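桌面机械臂交流区 > 套件与配件

主题:Rilimano 二指夹爪套件到手,摆盘任务跑起来了

楼主 zawadi_s 发表于 2021年3月14日

等了好久的 Rilimano 夹爪套件终于装上了!先说结论:喜欢,非常喜欢,昨晚折腾到半夜都舍不得关机。

套件里有夹爪本体、转接法兰、一根线和一包螺丝,我这套是 2,636 元,不含臂。说明书只有 10 页,图画得清楚,照着拧就行。驱动要自己去 Cistis 的页面下载,装完重启控制器才认得到,我在这里卡了一会儿。

现在做的任务很简单,黄色方块,两个盘子,一绿一蓝,从一个盘里夹起来放到另一个盘里。听着无聊,可是第一次看它自己低下去找方块,我在旁边差点喊出来!
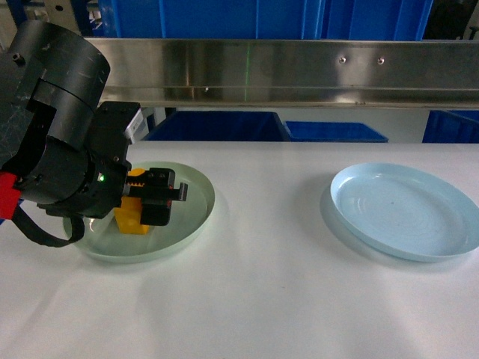 夹爪在浅绿色盘子上方,右边蓝盘空着

手指上有现成的孔,想自己加指垫的朋友应该会很开心。有问题尽管问,我今天都在。

2楼 Jancombe老用户
恭喜恭喜!不过我得泼点冷水,这个价位我还是会选 Jancombe 那款。指头细,进浅盘子好进。你这个指头方方正正的,夹盘边上的东西不会磕到盘沿吗?

3楼 zawadi_s
回2楼:会磕!我把接近角度调斜了一点,好多了。贴着盘沿的方块还是看运气,这点我承认。但是它开合的声音真的很轻,我之前那个气动的一动全家都知道。

4楼 anika_h
线是不是留得有点长?垂下来那个弯离盘子边很近啊,我看着心慌。我的就是这么挂住过一次,插头直接扯松了。

5楼 zawadi_s
回4楼:说得对,晚上就去找魔术贴。我怕腕部转到头的时候线不够,就多留了一截。

6楼 mwajuma
不同意4楼,线宁可长一点。我绑得太紧,转腕的时候线被拽着,两个星期就接触不良了。要绑就只绑靠上那一段,下面让它自由。

7楼 anika_h
绑上面那段可以,我说的也是别让它垂到盘子那么低。咱俩说的可能是一回事,哈哈。

8楼 Jancombe老用户
再问一个,夹持力能调吗?Jancombe 的可以在软件里分档。

9楼 zawadi_s
能调,百分比的。我现在给到 80,硬方块没问题。软的东西还没试,打算先拿海绵练手。

10楼 imani_m
我用同一套快 4 个月了,补充几句。力度给到 80 偏高,方块这种东西一半就够,长期开那么大电机会发热。还有指尖的螺丝每隔一阵要检查,我的松过。售后倒是很好,Wijesinghe 那边发了邮件第二天就回,还寄了备用螺丝给我。

11楼 Jancombe老用户
螺丝会松这种事,说明书里写了吗?没写我就要扣分了。

12楼 imani_m
没写,这分你扣吧。不过我还是推荐,装上去以后省下的时间够我拧好多次螺丝了。

13楼 sooah_cha
请问白色桌面反光对识别有影响吗?我家也是白桌子,一开灯就认不准。

14楼 zawadi_s
回13楼:这跟夹爪关系不大,主要看你的相机和灯。我建议先把曝光锁死,再换个颜色鲜艳的方块试试,黄色我用着很顺手。你发个帖把灯的位置画一下,我去帮你看!

15楼 sooah_cha
好的,晚上就发,谢谢楼主!

16楼 mwajuma
楼主海绵测完记得回来更新,我想看它夹软的东西会不会夹扁。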